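Moving the kitchen table

We have been in the flat at Erwood since August and I have only now sorted out where the table goes. It spent the first weeks against the wall under the window, where the last tenants had theirs, and two of us could sit at it if one didn't mind the radiator.

My neighbour Berhanu Shiferaw came up to help me shift it. He used to fit kitchens for a firm called Kament and he has firm views on tables. His rule is 76 centimetres clear on any side where a person has to pull out a chair, and more if someone has to walk behind. I measured, and on the door side I had 63. So we turned it lengthways, and then turned it back, and then had tea. 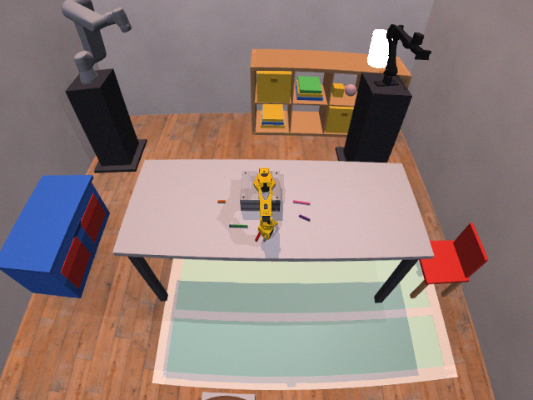

The other thing was the floor. I had bought felt pads from Woldemariam, the hardware shop by the bus station, 11 in a packet for some reason, and they came off within a day. Berhanu said the glue never holds and to use the sort with a small nail. I went back and got those. They have stayed put so far, though one leg is a bit short and I have folded a piece of card under it.

What I had not thought about was the light. The ceiling fitting is where the table used to be meant to go, not where it is now, and in the evening I was eating in my own shadow. An electrician quoted 300 pounds to move it. I bought a longer flex and a hook instead and looped it across — it looks all right, and I did it before lunch. 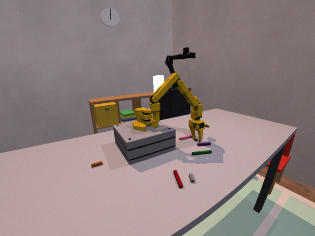 Corners are my remaining worry. I walk into ours every morning on the way to the kettle, at hip height, and I have the bruise to prove it. A big pale top with a dark edge, like the one under the yellow arm, would at least show me where the table stops. Ours is the same brown all over and disappears before seven in the morning. I may paint the rim. Farkitz do a small tin of dark grey that is meant for skirting boards, and Berhanu thinks it would take if I sanded first. He has offered to lend me his sander, but he wants the hook for the flex put in properly before he lends me anything else.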